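Trornby is the two-arm robot which we use for kitchen work at Savwood. This page collects the questions that new operators ask most often about setting it up and keeping it in good condition. Please read it before your first shift. Last change: January 21, 2020, by Chenxi Tang.

## Setting up

**Where should the robot stand before I switch it on?**

Put it in front of the long side of the counter, with the base parallel to the edge. Both arms must be able to hang down freely without touching the counter, a stool or a chair. Lock the base first, then connect the power. If you do it in the other order the base software will complain, and you have to start again.

**Do I need to clear the whole counter?**

You don't. The items at the back can stay where they are, if they do not roll. What you must keep open is the middle of the counter, between the two arms, where the objects for the task will be. Ximeng Lu asks also that no handle of a knife or a pan points over the front edge on the gripper side.

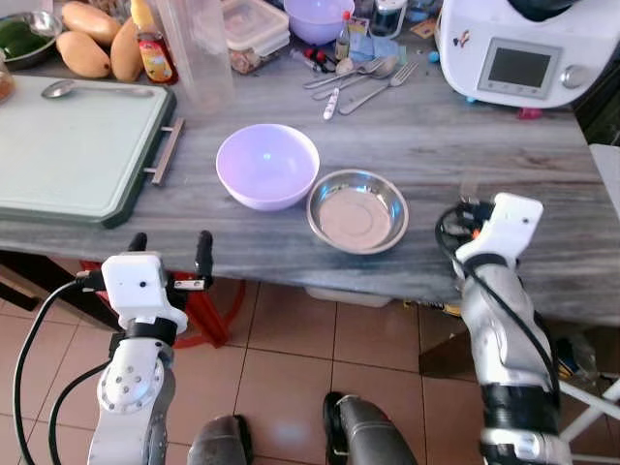 *Both arms at the front of the counter. The lavender bowl and the steel bowl are in the open middle part.*

**How do I make the zero position of the arms?**

Choose "Arms, Home" in the Jemis panel and hold the green key until the panel says "Home done". Keep one hand on the stop button during the whole time. The left arm moves first. If an arm stops before it arrives, do not push it by hand. Release the key, look for a cable that is pulled tight, and try again.

**How long must the robot warm up?**

Five minutes with the slow motion program. In April we had many reports of small position errors, and most of them came from sessions where this step was skipped.

**Which speed is allowed on the first day?**

The limit is 70 percent for experienced operators. New operators stay in the slow mode until Nayeli Solís has signed their sheet.

## Grippers and wrist cameras

**How often do I clean the fingers?**

After every session with food, and also when you see flour, oil or sugar on them. Use a soft cloth, a little warm water and one drop of dish soap. Dry the fingers completely before you close them. Please do not use alcohol on the black surface. It makes the surface dull and later the fingers slip on smooth cups.

**The fingers have light marks. Is this already damage?**

Usually not. Light scuffs come from normal contact with tables and dishes, and you can continue to work. Go over the finger slowly with your fingernail. When the nail catches in a mark, or when a tip feels soft, write it in the log and tell Joaquim Lobo. He keeps the spare pairs in the gray drawer.

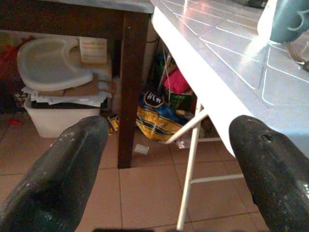

*From the wrist camera: gripper fingers apart, with pale scuffs and white speckles on the left one.*

**How can I check that the wrist camera is mounted straight?**

Open the gripper completely and look at the picture on the screen. Both fingers should enter the picture from the bottom, one from each corner, with a wide gap between them. If one finger covers much more of the picture than it did at the last check, the camera holder has probably turned. Loosen the 2 small screws of the holder, turn it back, and tighten the screws by hand only. After that you must run the camera check again, even if the picture looks good.

**The picture is very bright on one side. What can I do?**

A white glossy table reflects the lamps and the window. Move the table a little, or close the curtain. Changing the exposure is the last thing to try, and if you do it, write the old value in the log so that we can go back.

## Arms and cables

**What do I look for on the cables?**

The cable from the gripper must have a free loop at the wrist, and it must not be caught in a joint. Turn the wrist slowly to both ends of its range and watch the loop. It should become smaller, but never straight. Look also at the place where the cable enters the gripper housing, which is where we found both broken cables last year.

**Can I work at a second table which is lower?**

Yes, but the table height has to be set in the panel before the arm goes over it. Measure at the front edge, in millimeters, and type the number under "Surface". Plastic tables bend when the gripper presses on them, so add 5 mm of safety distance there. When you pick up flat things such as spoons, let the gripper come down slowly and stop it if the table begins to move.

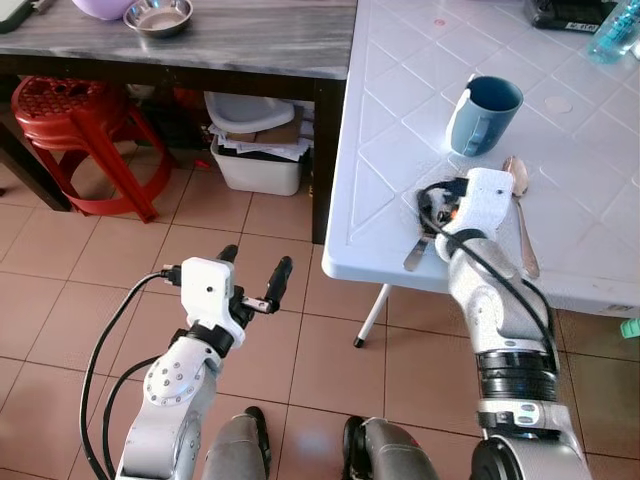
**Who do I call when the arm stops with a red light and does not restart?**

Call Tianyou Yuan, and leave the power on until he answers. The error list is lost when the controller is switched off. While you wait, write down which program was running and which arm stopped.

**Which grease is used for the joints?**

Only the Jin grease in the small tube, and only on the outer ring of the elbow. The other joints are closed and don't need any. If you see grease coming out of a closed joint, stop the session and report it.

**What must be done at the end of the day?**

- Move both arms to home and open the grippers.
- Wipe the fingers and the camera glass.
- Check that nothing is lying on the floor where the base will drive.
- Switch off the arms, then the base.
- Sign the log, also when there was no problem.

**I found a mistake on this page. Where do I send it?**

Write to Chenxi Tang, or put a note in the back of the log book. Please give the question that it belongs to.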